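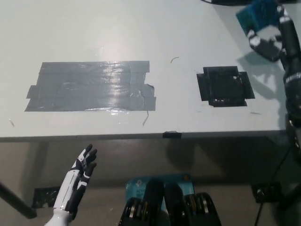
Regripping a set of irons at home

Filed under: Equipment, Workshop notes

I regripped my irons in February. The old grips had gone hard and slick, and I had started squeezing the 7-iron on cold mornings to stop it turning. A shop in Skonbridge quoted me a price I thought was fair, but the wait was 16 days, so I ordered the grips and did the work myself over two evenings. These are my notes, mostly so that I do it the same way next time.

The grips are Arkent mid-firm rubber, standard size, round, no reminder rib. I went without the rib on purpose. My old set had ribs and they had not been installed at a consistent angle, which I only found out once I put the clubs in a vise one after another. The 5-iron was the worst. I had been blaming my swing for that club for a long time.

Removal

A hook blade is the right tool. Cut away from yourself, from the mouth of the grip toward the butt, and keep the blade shallow. My shafts are steel, so a light scratch under the grip does no harm. On graphite I would cut much more slowly, or pay someone.

The old tape was the slow part. On most of the clubs it came off in long pieces after a minute with a hair dryer. On 2 of them it had dried to a crust and had to be scraped, then wiped down with mineral spirits. Get all of it off. A ridge of old adhesive under a new grip can be felt through the rubber, and it will be exactly where your right thumb goes.

Tape build-up

Grip size is set by three things: the inside diameter of the grip, the outside diameter of the shaft at the butt, and the thickness of whatever is between them. People tend to ignore the second one. Check that the core size printed inside the mouth of the grip matches the shaft. Mine matched.

I used one layer of double-sided tape for the full length, then added one extra layer of plain masking tape underneath on the lower half only. This reduces the taper, so the right hand holds something closer in diameter to the left. Gunārs Lill, who I play with at Boltura, builds his up by five layers and says it quiets his hands. I tried his 6-iron and lost all sense of where the face was. It is a matter of taste, within limits.

Leave half an inch of tape hanging past the butt end and twist it into the shaft opening. It keeps the solvent out of the shaft.

Fitting

Put a tee in the vent hole, pour solvent into the grip, cover the mouth, shake, then pour the rest along the tape. Use more than you think is needed. Every problem I had came from using too little. On the wedge I stopped with an inch still to go and the grip locked in place. It had to be cut off, and I had no spare, so that club sat out for a week.

Once the grip is moving, do not pause. Push from the mouth end with one hand and squeeze the opening onto the shaft with the other. When the cap is seated there is enough time to set the alignment mark with the face square. I set the clubhead on the floor and look down at it as I would at address, because the vise view is misleading.

Drying

The packet says a few hours. I left mine overnight, standing grip up. Žydrūnas Grīnberga, who used to run the repair bench at Dambrauskienė, told me to wait a full day before hitting balls, and I did.

Results

Swing weight dropped slightly across the set, since the new grips are a little heavier than the old ones. I can't feel it. What I can feel is that the clubs now match. The lower hand sits the same on each of them, and I am holding them more lightly. My scores are the same as before.

I still have the fairway wood to do. It has a graphite shaft and a grip that looks original, and I have not decided whether to cut it or try blowing it off with a compressor.

Get new posts by email. Enter your address below to subscribe. You can unsubscribe at any time.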